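Gakitz Boards > Automation > Teaching and Teleop
Thread: Is hand-guided demo data worth the hours?
Posted by Jirayu Noiphan, June 22, 2020
Print this thread | E-mail this thread

jnoiphan
We have an arm on a sorting job, household stuff into two baskets. The plan from upstairs is to drive it remotely through 99 runs and train on that. I did 6 before lunch and I'm already doubtful. My grasps on the same object don't look alike from one run to the next. What does the model learn from that, besides my bad habits?

fadness_rd
It learns that there's more than one way to pick the thing up. You want spread in the demos. If every run is identical, it falls over the first time somebody nudges a basket.

vallejo_mike
Spread in where the objects start, sure. Spread because the operator can't see depth on a flat monitor is just noise. I've cleaned up enough of those logs to know which one you usually get.

fadness_rd
Then train the operator. We had a guy at Zemville who was useless on the remote for 2 days and fine after that.

vallejo_mike
Fine by whose count? Did anybody score his early runs separately, or did they all go in the same pile?

fadness_rd
Same pile. The policy worked.

vallejo_mike
On the bench it was trained on, I'm guessing.

pkl_tinker
Why not grab the wrist and move it by hand? Kinesthetic teaching feels a lot more natural, and you feel the contact.

jnoiphan
Tried it last October on another arm. My hands and sleeves were in half the camera views, and the joint friction made me move like I was underwater. The remote is better for clean video. I just don't think it's as cheap as the slides claim.

pkl_tinker
What object is giving you trouble? If it's soft stuff I'd blame the gripper before the method.

jnoiphan
Tape roll. It belongs in the office basket, on the right. You can pinch the wall with one finger down the hole, or try to squeeze the whole roll from outside, and I keep wavering between them. Stills from the head camera:

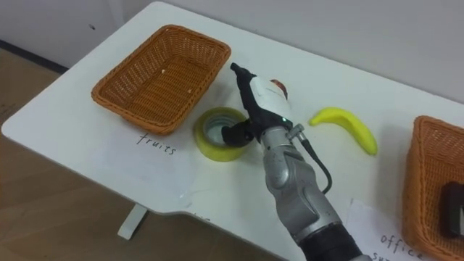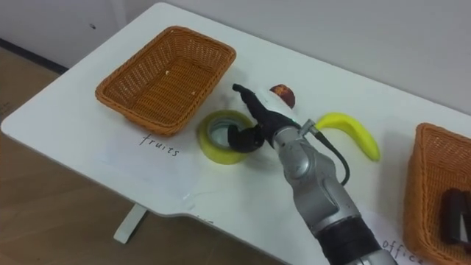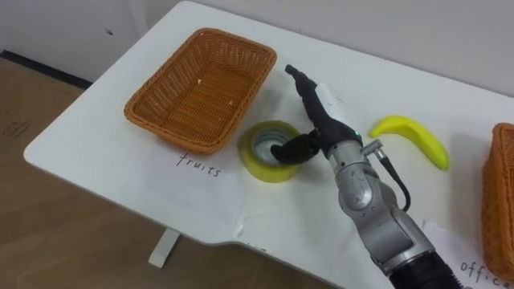

My worry is that a half-committed approach goes into the training set with the same weight as a decent one. The software has a "success" box and nothing else. If the roll gets to the basket after 5 pokes, it's a success.

fadness_rd
So trim the pokes. Or keep them, recovery behavior is useful.

vallejo_mike
Recovery is useful if you label it as recovery. Otherwise you're teaching it to poke.

pkl_tinker
Pick one grasp for the tape and stick to it for the whole set. Move the roll around between runs, leave the grasp alone. Compare with a mixed set later if you have the patience.

jnoiphan
I can live with that. Finger in the hole, every time. I'll still be asking for a held-out test with the baskets swapped, and I expect to be told there's no time for it.

fadness_rd
Swapping the baskets is a mean test if no demo ever shows it.

vallejo_mike
They wrote labels for them. Let's find out if the thing reads them or just goes left for fruit.

jnoiphan
My money is on "goes left." Will post numbers if I'm allowed to.

Recent threads
Wrist cable keeps snagging on joint 5
Remote lag: how much is too much?
Throwing out bad demos without throwing out everything
Cheap grippers, second attempt
Meetup in Vallejo, who has a spare bench?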